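Balance del huerto comunitario de Udavdale

Con la llegada de marzo corresponde dejar constancia del estado del huerto, cuya parcela colindante con el camino de Pesier se incorporó al riego el año anterior. La superficie cultivada asciende a 833 metros cuadrados, repartidos en 68 bancales. 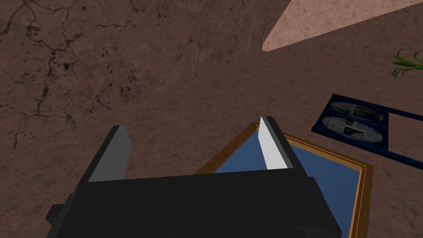

El suelo presenta una textura arcillosa que aconseja incorporar compost maduro antes de la siembra. En los bancales del norte se mantendrá la rotación de habas, acelgas y patata temprana — esta última con semilla de la variedad local. Los de la ladera sur quedarán en barbecho hasta el otoño.

La asignación de turnos de agua se realizará, como es costumbre, a primera hora de la mañana. Han presentado solicitud 71 familias, casi todas residentes en Coveline, y cuatro de ellas compartirán bancal.
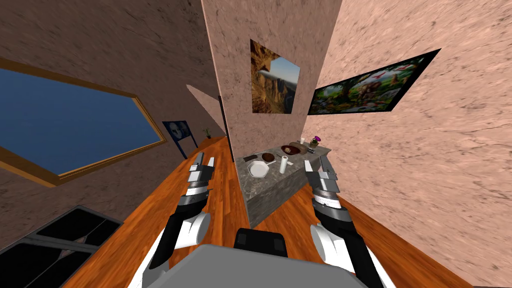

Mahlet Gebremichael ha tenido la amabilidad de revisar el cuaderno de siembras y de corregir las fechas del ajo, que figuraban con un mes de retraso. Se agradece asimismo al vivero Gudeta la cesión de plantel de cebolla. El calendario de riego se publicará en esta misma bitácora — salvo modificación del caudal — antes de que termine el mes.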